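How a Robot Gets Its Examples

A learning system does not start out knowing how to pick up a card or move through a room. It needs examples. At Utodden, examples are collected in a simulation, a set of rooms that exist only inside a computer. The robot, Drikent, is simulated too.

The robot has two arms. Each arm ends in a gripper, a tool with fingers for holding things.

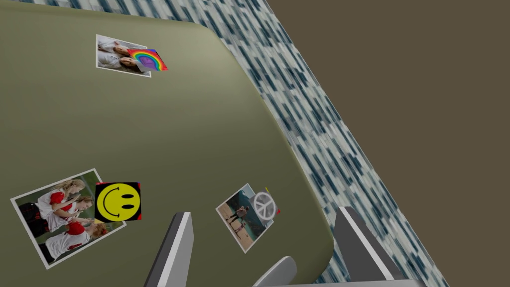
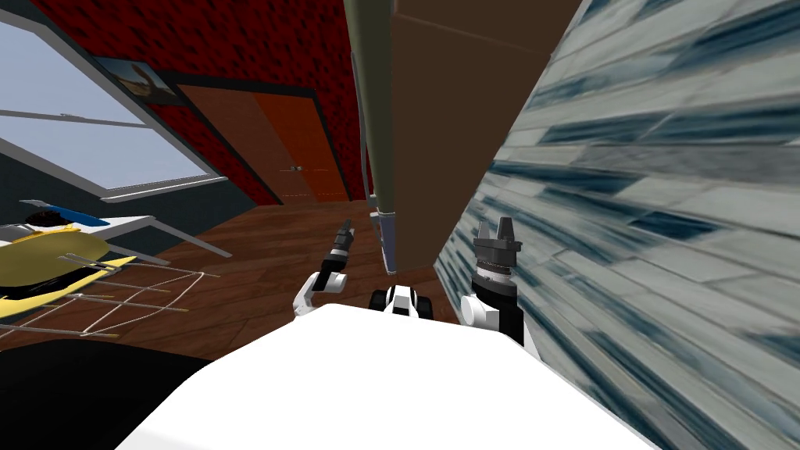
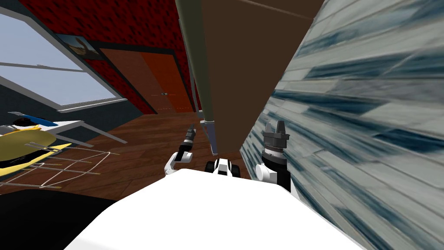 Views from inside the simulated home.

A person called an operator steers the robot. While the operator works, a program named Kurek saves two kinds of information. The first is what the robot's cameras see. The second is how every joint moves. Kurek saves both 30 times each second and matches them by time.

One complete try at a task is called an episode. An episode might last 13 seconds or several minutes. When it ends, the operator marks it as finished or failed. Henryk Śliwiński checks the marks. Failed episodes go in a separate folder.

The same task is then repeated with changes. Objects are moved or turned. The robot begins from a different spot. If every example began the same way, the system might learn only that one beginning.

The September set has 1932 episodes. Most are used for training. The rest are held back, and the system never sees them while it is learning. Tadeusz Rutkowska uses them later to measure how far the system's movements are from the operator's.

Words to know

Simulation: a computer model of a place or thing.
Operator: the person who steers the robot.
Episode: one recorded try, from start to end.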